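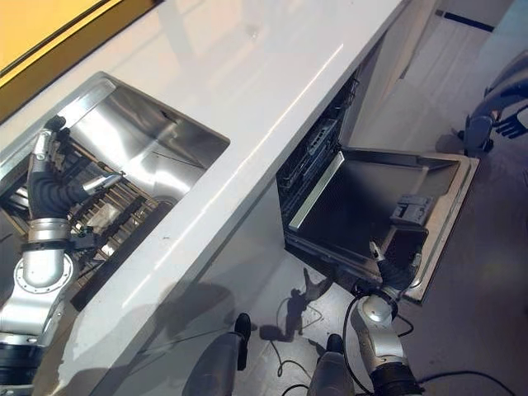 One parent wrote to ask whether students need any coding before they join, and the reply was no. The Plidstead robotics club teaches it from the first meeting.

## Club FAQ

**What is this year's project?**
Kitchen chores. Teams work on the sink, the dish rack and the dishwasher. We call the project Grondum.

**Does every team get its own robot?**
No. Teams sign up for time slots. Code gets tested in the simulator first.

**What does it cost?**
$200 for the year. Ask us about the Villalobos fund if that is a problem.

**Can I bring my own laptop?**
Yes. It needs to run Gruvix, and the install guide is on the members page.

**Do you keep the practice runs?**
Yes. The log has 1,819 entries, and members can download any of them.

**When is the next intake?**
September. Forms go to the front office.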